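Slide 5: Sorting produce by shape
Open with the Roltholm layout. Long items go in first, round items after. Dalia Bite covers the weight limits in her slot, so skip them. 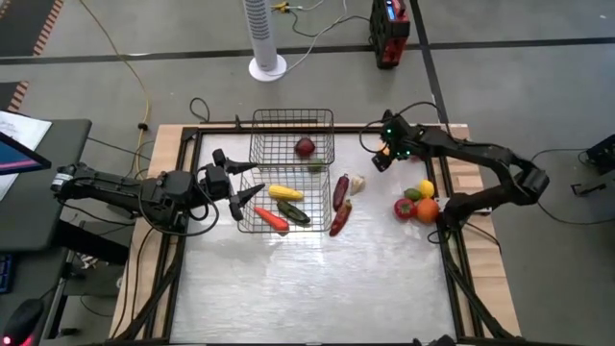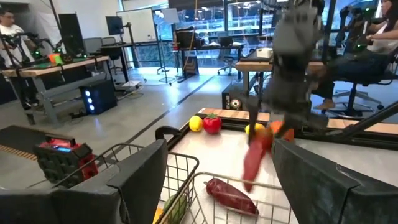

Both slides: wire basket, red peppers, lemon. Point out that the open grid leaves the contents visible from above.

Slide 6: Packing order
Give the 9 kg limit once. Long peppers lie flat on the wire. Citrus last. Take questions from Viorica Toma's group, then go to slide 7.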